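Clomeck (robot arm)

Clomeck is a tabletop robot arm designed for assembly at home or in a shared workshop. It was designed by Tarcísio Moura and first built at Flilton, a members' workshop, where most of the early copies were also put together. The arm is made from printed plastic parts, hobby-grade servo motors and a small control board, and it is worked either by a second, hand-moved arm or by a program that has been trained on recorded movements. The parts files and assembly notes are free to download. Complete kits have never been sold, though a bag of screws and bearings was offered to Flilton members for a time.

Background

Moura began work on the arm after building two earlier machines that he considered too heavy for a kitchen table. The first had a steel base and had to be bolted down. The second was lighter, but it used stepper motors with belts, and the belts slipped whenever the arm was stretched out to its full reach. He kept the shoulder bracket from the second machine and discarded the rest.

The name was taken from a label on a box of spare clamps at the workshop. Early files use the spelling "Klomek," and both spellings are still found in the parts list.

The first complete set of drawings was released on January 16, 2020. A revised set followed in November of the same year, with a stiffer elbow and a wrist that could be taken apart without removing the gripper. Builders usually call these the first and second patterns. Parts from the two patterns fit together at the base and shoulder but not at the elbow.

Construction

The arm has six joints, counting the gripper. Each joint is driven by its own servo, and the servos are connected in a chain, so that one cable leaves the arm near the base and runs to the control board. The shoulder carries the largest motor. Moura's notes ask builders to set the identification number of each servo before it is mounted, as the connectors are hard to reach afterward.

Printing takes most of the time. The upper arm is printed in two halves and joined with machine screws. The original notes call for 20 percent infill in all parts except the shoulder bracket, which is printed solid. Several builders reported cracks in brackets printed lying flat, and the November revision added a drawing that shows the bracket standing on its short side.

The base may be screwed to a board or held to the table edge with a clamp. Screwing it down gives better results when movements are being recorded, because a clamped base creeps over a long session and the recorded positions no longer match the table. Builders who cannot drill into their tables often use a kitchen cutting board with rubber feet.

Gripper

The standard gripper has two fingers, one fixed and one moving. Oldřich Vrabec, a model maker who joined Flilton after the first release, drew a replacement in which both fingers move and meet at the center line. His version, known as the Rimkutė gripper after the street where he then had his workbench, is wider at the root and narrows toward the tip. It is the more common of the two in recent builds.

Light, hollow objects are the usual test for either gripper. A paper cup is easily crushed, and it also tips over if the fingers do not reach it together. The servo's current limit is lowered for this work. Vrabec used a setting of 600 in the control software, on a scale that he set up himself and that does not correspond to any standard unit.

Control and recording

The arm is controlled by a program named Gidum, written by Moura and later maintained by other members of the workshop. Gidum has three modes. In the first, the joints are moved one at a time with sliders on the screen, mainly for setting up and for checking limits. In the second, the arm copies a leader arm moved by hand. In the third, it follows a policy, meaning a trained program that chooses the next movement from the camera images and the present joint positions.

Recordings are made in the second mode. Each one contains the joint positions and the images from one or more cameras, saved with matching time stamps. One camera is normally fixed to the wrist, where it sees the fingers and whatever is between them. Another stands apart and takes in the arm and the table. Wrist images blur when the arm turns quickly, and Gidum can be set to mark recordings in which this happens often. They are not deleted.
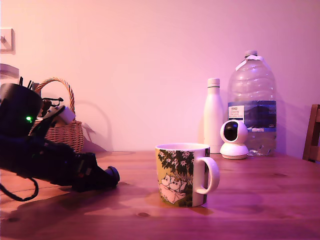
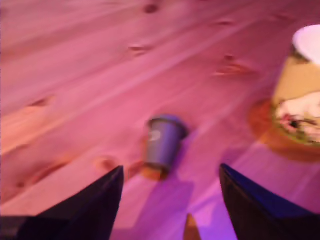
Moura's first policy was trained on recordings made on a single table under one ceiling lamp. It failed when the lamp was replaced. For the next set he asked builders to record at home with whatever lighting they had, including colored lamps, and to leave ordinary household things on the table. The set reached 3000 recordings before it was closed. A list of accepted tasks was kept on a sheet at the workshop and copied into the Gidum manual. It covers picking up a cup, moving a cup to a marked spot, placing a small object in a bowl and pushing a block to the edge of a tray.

Lighting remains a source of trouble. Strong colored light reduces the difference between an object and the table under it, and dark fingers may merge with their own shadow in the wrist view. Some builders put a strip of pale tape on the inner side of each finger. Vrabec advised against it on the grounds that a policy trained with the tape would depend on it.

Calibration

A new arm is calibrated by moving each joint by hand to both ends of its travel while Gidum records the readings. The middle position is then set with the arm folded. Calibration is repeated whenever a servo is changed or a horn is taken off its shaft. A mistake of one tooth on the horn is the most frequent fault in finished arms. It shows up as an arm that moves normally but stops short on one side.

The leader arm is calibrated in the same way. If the two calibrations differ, the following arm jumps when the second mode is switched on, and the manual tells builders to keep the table clear and a hand near the power switch the first time.

Variants

A left-handed version, with the cable outlet moved to the other side of the base, was drawn for a builder whose table stood in a corner. A longer forearm exists as well, but it overloads the elbow servo when anything heavier than an empty cup is lifted. A version with metal brackets was started at Flilton and left unfinished. Its shoulder is kept at the workshop and is used to hold parts during gluing.

Vrabec also made a half-size arm for teaching. It has four joints and no camera mount, and it runs on an older release of Gidum that is no longer updated.

See also

Leader arm
Gidum (software)
Rimkutė gripper
Flilton workshop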